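Nirkstead Counter Compost Kit: Set-Up Guide
Section 3: Starting your first batch
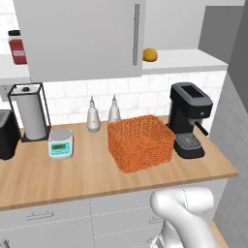
By now you've unpacked the bin, rinsed it, and let it dry overnight. Good, because this is the fun part! Starting a batch takes less than half an hour of hands-on time, and after that the bran and the scraps do the work while you get on with your life. If you've only ever composted outdoors, forget most of what you know about turning and watering. The Nirkstead works by fermenting, more like making pickles than building a heap.

Read through the whole section once before you begin. Steps 4 to 7 go quickly, and it's a pain to hunt for the press plate with sticky gloves on.

What you need

Bin body, with the drain grate and tap fitted (Section 2)
Press plate
Lid with rubber seal
Starter bran, one full bag
Bran scoop
Drip cup
Kitchen scraps, enough to cover the grate two fingers deep
A sheet of plain newspaper (not in the box)

3.1 Choosing a spot

1. Pick a place indoors that stays between 60 and 85 degrees F. Under the sink is fine, and so is a pantry floor or the end of a counter.

2. Keep the bin out of direct sun and at least a foot away from an oven, a radiator, or the warm side of a refrigerator.

3. Check that the tap has room to hang over an edge, or raise the bin on the stand so the drip cup fits underneath. You'll be draining it every few days, so make this easy on yourself.

Note: A full bin is heavy! If you plan to keep it on a high shelf, think about who is going to lift it down in two weeks. We suggest somewhere between knee and waist height.

3.2 Laying the base

4. Close the tap. Turn it clockwise until it stops, then leave it there. Don't force it past the stop or you may twist the washer.

5. Set the drain grate in the bottom with its feet facing down. It should sit flat. If it rocks, lift it out, turn it a quarter turn, and try again.

6. Tear the newspaper to fit and lay a single sheet over the grate. It keeps the first crumbs of bran from washing straight into the tap, and it will break down along with everything else.

7. Sprinkle two level scoops of bran over the paper. Spread it right out to the sides.

Caution: The bran is dusty when the bag is first opened. Open it slowly, keep your face back, and wear a mask if you have asthma or a grain allergy. Keep the bag out of reach of dogs, who think it smells terrific.

3.3 Adding scraps

8. Chop everything to the size of a walnut or smaller. This matters more than any other step. Small pieces pack tightly, and tight packing keeps the air out.

9. Add a layer of scraps two fingers deep.

10. Sprinkle one level scoop of bran over the layer. Use two scoops if the layer has meat, fish, cheese, or eggs in it. (Yes, you can put those in! It's one of the best things about this method.)

11. Set the press plate on top and lean on it with the flat of your hand. Hold it down while you count to ten.

12. Leave the press plate in place, fit the lid, and push down around the rim until the seal grips all the way around.

Each time you have more scraps, take out the plate and repeat steps 8 to 12. Once a day is plenty. We keep a small lidded tub by the cutting board and empty it into the bin after supper, so the big lid only comes off once.

What can go in: fruit and vegetable peelings, cooked leftovers, bread, rice, pasta, coffee grounds, paper tea bags, eggshells, small bones, wilted flowers.

What stays out: liquids such as milk, juice, and soup broth; large bones; anything with blue or black mold; plastic-lined paper; pet waste.

Note: Citrus is fine in modest amounts. A whole bag's worth of juiced lemons in one go will slow things down, so mix them in over several days.

3.4 Draining

13. From day four on, hold the drip cup under the tap and open it. You may get a few spoonfuls or a whole cup. Either is normal, and wet scraps like melon will give you more.

14. Close the tap and wipe the spout.

15. Thin the liquid before using it on plants: one part liquid to 100 parts water for beds and shrubs, and one part to 200 for houseplants. Use it the same day.

Caution: Never pour the liquid on plants undiluted. It is very acidic and will burn roots. Don't store it in a closed bottle, either, as gas can build up inside.

Hiyori Shibata, who tested the kit through a whole winter, pours her extra down the kitchen drain at night and swears by it. We've tried it too. It's a great way to use what your plants don't need.

3.5 Filling up and resting

16. When the scraps reach the fill line, add three scoops of bran on top, press hard, and seal the lid.

17. Write the month on the tag and hang it on the handle.

18. Leave the bin closed for 14 days. Keep draining it every two or three days, but don't lift the lid to peek. We know. It's tempting!

At the end of the rest, open it up. The scraps will still look like scraps, which surprises a lot of first-timers. What you're checking is the smell and the surface.

Sour, like pickles or cider: ready to bury. Go to Section 4.
White fuzzy patches: very good. That's the growth you want.
Hardly any smell at all: reseal and give it another week in a warmer spot.
Rotten smell, or green or black mold: see Troubleshooting, Section 6.

Caution: Fermented scraps are not finished compost. They need to go into soil or an outdoor heap and sit there before you plant in them. Section 4 tells you how deep and how long.

3.6 Getting a second bin going

Most households want two bins, one filling while the other rests. The lids and press plates are the same for both, so you can swap them around. If you buy the second bin later, check that the label on the base says Series 77. Older bins take a narrower seal and the new lid won't close on them.

Replacement bran is part number 696, and replacement seals are part number 135. Store unopened bran somewhere cool and dry, and fold the top of an open bag down tightly between uses.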